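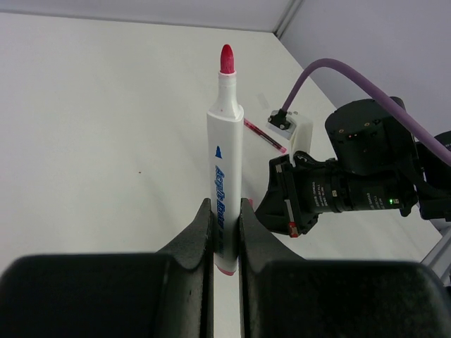 The pen table, June

I've been promising Lụa Đỗ this page for ages, so here goes! The spare room has been given over to sorting pens, and once I'd started I couldn't leave it alone. There's a biscuit tin full of the things, plus whatever was rattling round the kitchen drawer.

Red acrylic marker, bullet tip. White barrel with "Acrylic Marker" up the side in blue italics and a little blue triangle for a logo. I love these for plant pots and pebbles — they cover terracotta beautifully if you give it two coats and wait 30 minutes in between.

The thin one lying on the white tabletop is a pinky-red pen, much more my sort of thing for birthday cards.

Ross Cruickshank has asked for the reds when I'm done (he's lettering a sign for his shed), so those are going in an envelope tonight. Blues and greens next!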